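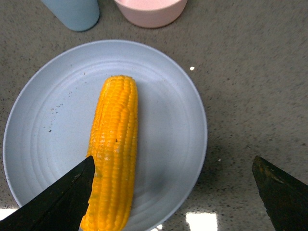 Slide 1. Corn on the cob, wide plate, two cups behind.

Speaker notes, "One Cob, One Plate", evening session. Albertina Arruda. 26 mins plus questions. WATCH THE CLOCK, ran over last time.

Leave slide 1 up while people sit down. Don't start until the urn goes off, can't compete with the urn.

Hello, thanks to Bindu Fernandes for having me back. Mention her soup talk in March (stock cubes argument, she'll laugh).

Who I am, short version. Cooked at the Tambunan canteen for 9 years, now teach the beginners' class. Not a chef. Say it early or someone asks me about foam.

Why corn. Cheap. Everyone thinks they know it. Most of the class boil it to death. Want to spend the whole talk on one vegetable and the thing you put it on.

Point at slide. Look at the colour first. Golden, going on orange. Kernels plump, tight together, shiny where the light catches. That's what we want on the plate. If it looks dull and dimpled you've lost it.

Tiny dark spot halfway down, right side. One kernel. Ask the room: would you send it back? Hands up. Last group, big split. My view, eat it. Slamet Pasaribu's view, cut it out with a knife tip. We've had this out many times, still friends.

Buying. Quick bit.
Husk on if you can get it. Green, a bit damp, squeaky when you squeeze.
Silk at the top brown and sticky is fine. Black and slimy, no.
Don't peel it open in the shop. You're spoiling it for the next person. Feel through the husk instead, run your thumb up, you can tell where the kernels stop.
Fat end tells you nothing about sweetness, everyone asks.
Fridge, husk on, eat it soon. Tomorrow not next week.

Taking off the husk. Do the demo here if the table is big enough, otherwise just mime. Top in one hand, pull down half, then other half, snap the stalk. Silk: damp kitchen paper, wipe downwards. Dry brush works too but it goes everywhere. Check between the rows. Silk in your teeth in front of your mother in law etc etc (pause, they usually laugh, if not move on)

Cooking. Main bit, slow down.

Big pan, plenty of water, proper boil. No salt in the water. Someone WILL say salt. Fine, try both at home, I salt at the table.
Corn in, lid half on. Fresh cob 4 or 5 minutes, older one a bit more. Out it comes.
Tongs. Let it drip over the pan, then stand it on a clean towel for a moment. Wet corn on a flat plate means a puddle, and the butter slides off into it.
Microwave, husk on, works very well for one person. Don't be snobby about it. Rest it before you peel, the steam bites.
Grill: needs its own talk. Diệp Lại does it better than me, point to Diệp if in the room.
Steaming: fine, slower, no strong feelings.

Frozen cobs. Someone at the back always asks. Yes. Straight from frozen, longer in the pan. Softer, less snap. Better in soup.

Now the plate. This is the bit I actualy came to talk about.

Back to slide 1 (check it goes back, the clicker sticks).

Wide and round, broad flat rim. Pale blue-grey, almost white, matt. Faint raised rings round the middle. Lovely with yellow food. The yellow jumps. Put the same cob on a cream plate and it goes sort of beige by comparison.

Matt v shiny. Matt doesn't glare under kitchen lights. Does show knife marks after a while, grey streaks. Bicarb paste, soft cloth, most of it lifts.

Pale shows everything. See the little dark crumbs to the left of the corn? Brown and black specks, you'd never see them on a patterned plate. So if you've got people round, last thing before the table, damp cloth round the plate. Takes a second. I forget half the time.

Size. Cob needs room to roll. Narrow plate, it hangs over, butter on the cloth. Cob with space on either side, room for a napkin, a bit of lime, whatever. Side plates are no good for this. Oval ones are the best of the lot if you own them, mine came from the Tretine clearance, two left out of the set.

Rim. Broad rim = somewhere to put your thumbs when you carry it. And somewhere for salt, little heap, dip as you go.

The rolling problem. Cobs roll. Three ways round it:
shave a thin strip off one side, flat bottom (wasteful, Cempaka Pillai tells me off for it)
bed of something, leaves, rice
snap in half and stand them up, kids love this

Which way round do you lay it. Up and down or side to side? I go up and down, thin end away from me. Do it however, just do them all the same if it's a table of people, looks cared for.

Toppings, read out fast, they can photograph the handout:
butter and salt
butter, lime, chilli
mayo, hard crumbly cheese, chilli (messy, bibs)
miso and butter mixed together first, soft butter or it won't mix
coconut milk brushed on, pinch of sugar. This one's Cempaka's, credit her
plain. Good corn, plain, try it once

Butter tip. Don't drag a pat along with a knife. Butter a slice of bread thickly, roll the cob in it, then eat the bread. Best tip of the night, pause here so they can write it down.

Holders, the little spiky ones. Bring mine to pass round. COUNT THEM BACK IN. Push in at the core not the kernels.

Eating. Rows or round and round? Hands up again. Typewriter people always win.

Leftovers. Stand cob on its thick end, slice down, kernels into a bowl. Cut inside a roasting tin and they don't ping across teh kitchen. Fritters, omelette, freezer bag. Bare cobs go in a pan of water, an hour, sweet stock. Good for chowder.

If running late, skip holders and frozen. Do NOT skip butter bread.

Questions I had last time:
Can you cook it ahead? Yes, slightly under, then back in hot water for a minute.
Is it a veg or a grain. Don't get into it.
Dishwasher and matt plates? Mine go in. Top coat's still fine. Check the back of yours.
Where's the plate from? Don't know, can't help, look in charity shops.

Handouts by the door, 8 extra if anyone wants one for a neighbour. Next month Slamet, knife sharpening, bring one knife wrapped in a tea towel.

Thank Bindu again. Tongs and towel back in the blue bag.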